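We use cookies to remember your settings and to count visits to the list archive. By continuing to read you accept this. Accept | Manage preferences

Subject: Re: [manip-methods] Rim grasps on open containers, wrist view only
From: Petrauskas
To: manip-methods list

On the earlier thread, this was the question:

> We have been trying to reproduce the rim grasp numbers from the
> Trudum note and can't get near them. Our policy picks the right
> side of the container most of the time but closes too early, with
> one finger on top of the rim. We only have the wrist view, no
> overhead camera. Two things I would like to know. Did you label
> the moment of closing by hand, or take it from the gripper
> current? And did you do anything about shiny worktops? Ours is
> polished and the failures seem worse near the window.

I can answer both, and I have a new result to add which may save you some time.

The closing moment was labelled by hand in the first version. We had 1851 demonstrations, and one person went through all of them and marked the step at which the operator began to close. We later compared those marks with the ones we got from the gripper current, and the current always lags. By the time it rises, the fingers are already touching. If you train on the current signal alone, I would expect late closing, so your early closing probably comes from somewhere else.

My guess is that it comes from depth. With only the wrist view, the policy has to judge how far the fingertips are below the top of the rim from how the rim looks between them. When the rim is thick and rounded there is no sharp edge to go by, and a highlight running along it can be taken for the edge itself. We had the same trouble on the Sesden bench and didn't see it on the Erkico bench, where the top is matt.

What we changed was small. We cut a narrow patch out of the wrist view, covering the gap between the fingertips and a margin either side, and gave it to the network as a second input at full resolution. The whole view is still there, scaled down as before. The patch is fixed, as the fingers always approach along the same line in the camera's view. Nothing else in the training was touched – same data, same number of steps, same learning rate.

The approach to a yellow container holding red foil packets of Jin Jun Mei tea, on dark marble, is typical of the harder set. The left rim is the one to grasp, and a thin slice of it shows between the two fingers. The glare on the stone is what the old model kept reacting to.
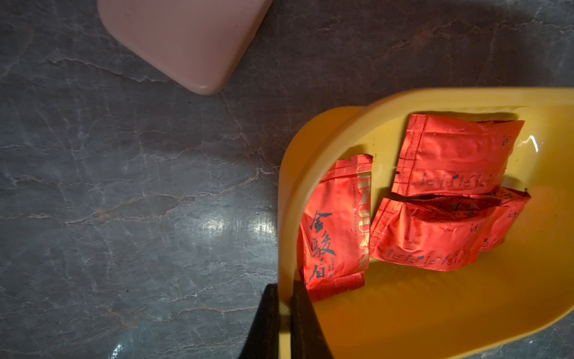

Results and what is still wrong

The test was 63 trials per model on the polished top, with the container moved between trials and its contents left as they fell. The old model failed in 32 of them. The one with the patch failed in 14. A failure is any trial where the rim isn't between both fingers when they close, or where the container is dropped before it reaches the mark. I counted a trial as failed if I had to stop the arm by hand.

Most of the failures that remain are of one kind. The arm arrives at the rim at too steep an angle, one finger presses on the outside wall and the container slides away. The patch doesn't help there, as by the time the rim is in the gap the angle has already been set. I think this needs more demonstrations that start from awkward poses. We have very few of those because the operators tend to straighten up early.

On shiny worktops, we tried two things. Random bright blobs painted on to the training images gave a small gain without the patch and none with it, so we dropped them. Closing the blinds helped both models, but I didn't want to report numbers taken that way and they aren't in the counts.

One warning if you try the patch yourselves. It must be cut before any random shift or crop is applied to the full view. We had this the wrong way round until September, and the patch was wandering off the fingertips in training while staying put at test time. The model still trained and the loss looked fine. The only sign was that it did no better than the old one.

I can send the hand labels if they are of use, and the short script that cuts the patch. The images take up a lot more room, so please write to me off list for those. I would also like to know what your rims look like in section – if they are thin and square then my guess about depth is probably wrong.

Petrauskas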